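Home > News > Opinion > Letters > Subscribe

Filed under: Robots at home

Teaching by tugging: is the attic job worth the hours?

Kramer has a new round of drawer demos out, and I have been through more of them than is good for anyone. The pitch is familiar. A person sits at a desk with a pair of hand controls, drives a simulated robot through a household chore, and the recording goes into the pile that the robot later learns from. The chore this time is tidying a small attic study: get the notebook and pen off the office chair and put them away in a drawer.

The round has 553 recordings. Kramer threw out 11 and kept 542, and the note that came with them gives no reason for the 11. I would have liked to see those. A botched attempt at a drawer tells me more than a clean one, and a robot that has only been shown clean ones has no idea what to do when the handle slips.

Negin Mahmoudi, who drove 133 of the runs, was frank when I rang her on Monday. "You get good at it very quickly, and what you get good at is the controls," she said. By the second afternoon she was going for the same drawer from the same side every time. Her supervisor asked her to mix it up, so she did, for a while.

That is my worry with the whole business. If most of the drivers settle into one habit, the robot is handed one habit, copied out hundreds of times. Dustura, the software Kramer uses for the rooms, can shift the viewpoint and change the light, and the sales pages make a lot of this. Fine – but a new angle on the same lazy reach is still the same reach.

I also can't tell how much any of it carries over to a real house. Real drawers stick. Mine has a takeaway menu jammed down the back of it. Kramer says tests on real furniture are planned for the spring, and I will believe the results when I can read them.

Two views of the attic room, with the notebook and pen on the chair in both:

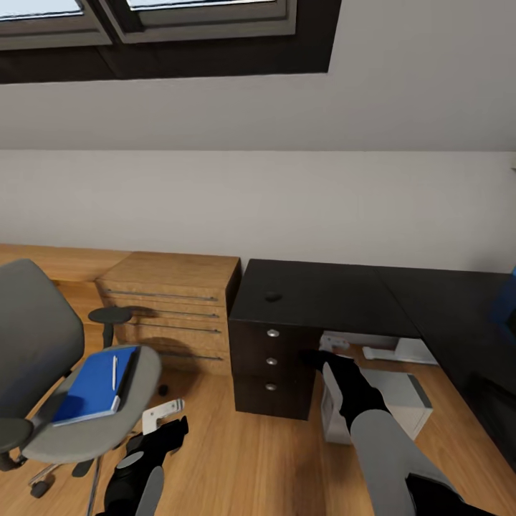
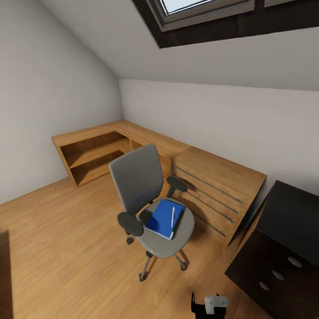
What Prullateo is doing instead

Prullateo has gone the other way and put its people next to a real arm, which they push about by hand. It is slow and tiring, and they hope to reach 1,000 runs by November. Niloufar Najafi has promised me a morning there, and I intend to have a go at the drawer myself.

Comments (3)

kettle_on: I did a fortnight of this sort of work. Same thing, always the top drawer.

R. from upstairs: Did you ask what the drivers get paid? Seems a big thing to leave out.

Kumis: The 11 were probably crashes. Ours usually are – still, they should say so.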